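Riders wanted: long-term test of motorcycle chain lubricants

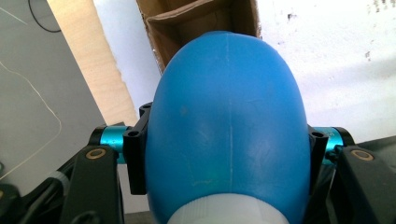 Blažena Malý
Test coordinator, Undater

Every chain lube on the shelf promises longer life, less fling and a quieter ride. I have read a lot of labels and I don't believe most of them. The trouble is that my own doubts are no better tested than the claims, so we are looking for 168 riders to put miles on chains and let us measure what is left.

You would fit a new chain and sprockets, which we supply, and use one unlabeled lubricant on them for 3,735 miles. Some riders will get plain gear oil. You won't be told which product you have until the results are out, and please don't try to guess it from the smell.

We need people who:

ride a chain-driven bike of 700 cc or less
cover most of their miles on paved roads
can take slack readings at home and write them down the same day
will bring the bike to our Mirdale workshop six times

Automatic oilers have to come off for the length of the test. Shaft and belt owners, sorry.

There is no fee. You keep the chain and sprockets, worn as they may be, and we pay for fuel to and from Mirdale. If you think your current brand is the best there is, apply anyway – but you will have to stop using it. We take no money from lubricant makers, and anyone who works for one can't take part.

Ryota Ueda does the measuring and will show you how to check slack at the first visit. Fittings start in August. To apply, write to the Undater test desk with your bike's model, year and current mileage, plus a line on how often you really clean your chain.

Posted Jul 1, 2022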